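学生プロジェクト報告書
共用調理室における食品廃棄の実態と献立計画の効果

提出日:2025年8月19日(火曜日)
研究代表:ジャナカ・マリカール
共同研究者:ハディージャ・ラムラニ、アルヴォ・ヴァイサネン
指導教員:モハンダス・カマト

1 背景および目的
本プロジェクトは、セヴリー学生寮の共用調理室で生じる食品廃棄の内訳を把握し、週単位の献立計画が廃棄量に及ぼす影響を検討することを目的として実施した。同寮では各階に調理室と冷蔵庫が設けられているが、食材の管理は居住者個人に委ねられており、賞味期限を過ぎた食品の処分は月末の清掃時にまとめて行われてきた。廃棄の量や種類に関する記録は残されておらず、寮運営側も実態を把握していなかった。
家庭における食品廃棄を扱った研究は多いものの、居住者の入れ替わりが頻繁で、生活時間帯も異なる学生寮を対象とした調査は限られている。本報告が、共同生活の場における食材利用を考えるための基礎資料となれば幸いである。

2 調査方法
調査は7月に実施し、居住者20名の協力を得た。協力者のうち15名は自炊を主とし、残る5名は学内食堂の利用を主としている。前半の二週間は通常どおりの生活を続けてもらい、後半の二週間は献立計画表「ギヴィス」を用いて、買い物の前に一週間分の主菜と使用予定の食材を記入してもらった。
廃棄物は、未開封の食品、使い残しの食材、調理後の食べ残し、皮や芯などの不可食部の四区分に分け、各階に置いた秤で計量した。汁気の多いものは水切り網に移し、一定時間を置いてから計量することとした。記録用紙には日付、区分、重量および廃棄の理由を記入する欄を設けた。

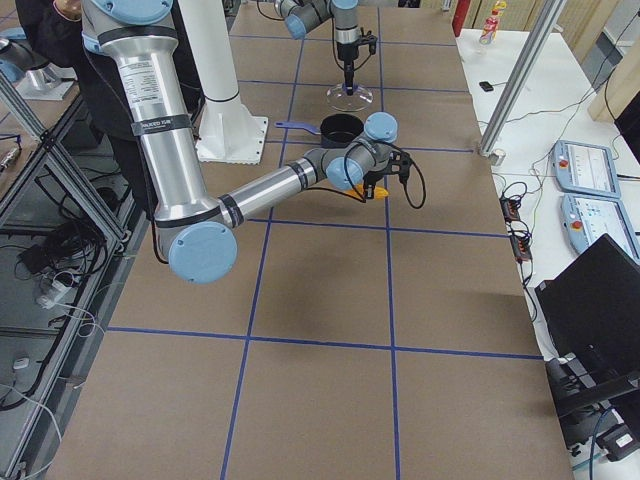
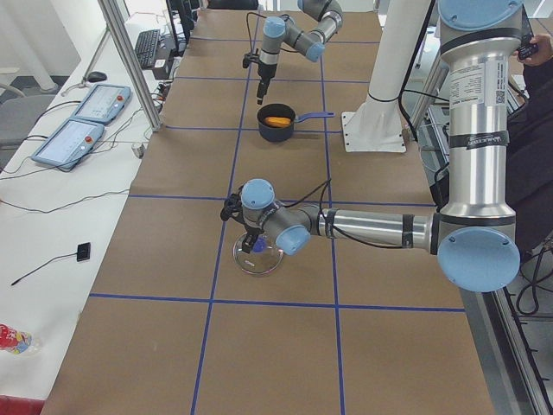
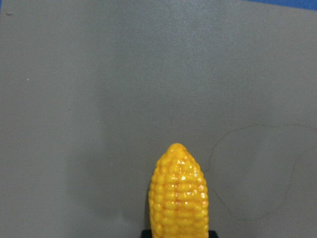
なお、計量値の信頼性を確保するため、秤の点検は週の初めに共同研究者が分担して行った。記入漏れがあった場合には協力者本人に確認し、確認の取れなかった記録は集計から除外した。除外の判断はラムラニが行い、カマト教員の確認を受けた。

3 結果
前半二週間において最も多かった区分は使い残しの食材であり、葉物野菜、もやし、豆腐がその大半を占めた。廃棄理由としては「購入したことを忘れていた」「一人分では使い切れなかった」との記入が目立った。食べ残しは週末に集中しており、複数人で調理した翌日に多い傾向が認められた。
後半二週間では、使い残しの食材の廃棄が前半より1,433グラム減少した。減少は主に葉物野菜によるものである。一方、食べ残しの量には明確な変化が見られず、不可食部はわずかに増加した。不可食部の増加は、加工済み食品に代えて生鮮野菜を購入した協力者がいたことによると考えられる。
学内食堂の利用を主とする協力者については、廃棄量がもともと少なく、計画表の使用前後で比較を行うには記録が十分でなかった。

4 聞き取りの内容
調査終了後、協力者に対して個別の聞き取りを行った。計画表については「買い物の時間が短くなった」との評価があった反面、「試験期間中は予定どおりに調理できない」「一週間先の献立を決めるのは負担である」との意見も寄せられた。三日分程度の短い計画であれば継続できるとする回答が複数あり、記入欄の簡略化を求める声も聞かれた。
冷蔵庫の使用方法に関しては、棚の奥に置かれた食品が見えにくいこと、所有者の表示が徹底されていないことが挙げられた。三階では調査期間中に居住者が自主的に共有棚を設け、使い切れない調味料や根菜を譲り合う取り組みが始まった。

5 考察
献立計画の導入は、使い残しの食材を減らすうえで一定の効果を有する可能性がある。ただし、後半の期間には定期試験の終了が重なっており、在室時間の増加が自炊の頻度に影響したことも否定できない。また、計量を行うこと自体が協力者の行動を変えた可能性もあり、本調査の設計ではこれらの影響を分離することができなかった。
食べ残しについては、献立よりも調理量の見積もりに起因する部分が大きいとみられる。ヴァイサネンは保存容器の共同購入を提案しており、その費用と保管場所について寮運営側と協議を進めている。

6 今後の課題
後期には、計画の対象を三日分に改めた用紙を作成し、学期中の平常期間に再度調査を行う予定である。あわせて、共有棚の運用規則を各階の居住者会議に諮り、食品の表示方法と保管期限を定めることとしたい。記録用紙の原本は調査終了後、指導教員の研究室において保管している。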